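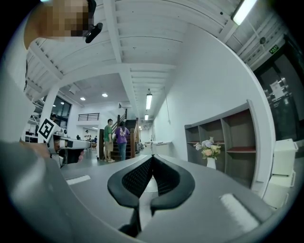

Small town, big choir

Walk past the old Ostel hall in June and you'll hear it well before you see it – 41 voices, a borrowed piano and a lot of laughing between verses. The Lostance Singers take anyone who turns up. There's no audition, and half the altos couldn't read a note when they joined!

Kacper Górecki started the group with nine neighbours and a folder of Polish carols his aunt had posted him. These days they sing folk, Motown and the odd bit of Handel, and last winter they filled the church at Skelon, all 107 seats of it, with people standing along the back wall.

"The first rehearsal was awful," says Górecki. "We loved it, so we came back."

The new season opens with a sea shanty program, and the basses are already far too pleased about it.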